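We use cookies to keep this site running. Accept | Manage settings

Hi folks, Norbert Dudás at Stitesance. I'm looking for one more pair of hands in my boat upholstery shop, starting in April! You'd be sewing cockpit cushions, patterning mooring covers and now and then crawling under a bow deck with me to pull old staples (bring knee pads, I mean it).

I've got 2 industrial machines and a pontoon waiting on all new seats, so there's plenty to do.

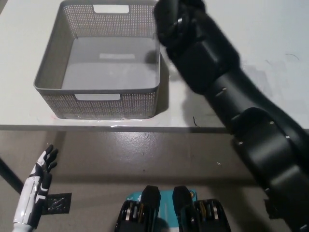
Experience with marine vinyl is great, but I'll happily teach somebody who already sews canvas or car seats. We start at 9 and I buy lunch when a boat goes home. There's a $500 bonus after your first season too.

Send a few photos of your work to Yanling Xiao in our office, or just stop by the shop and say hi!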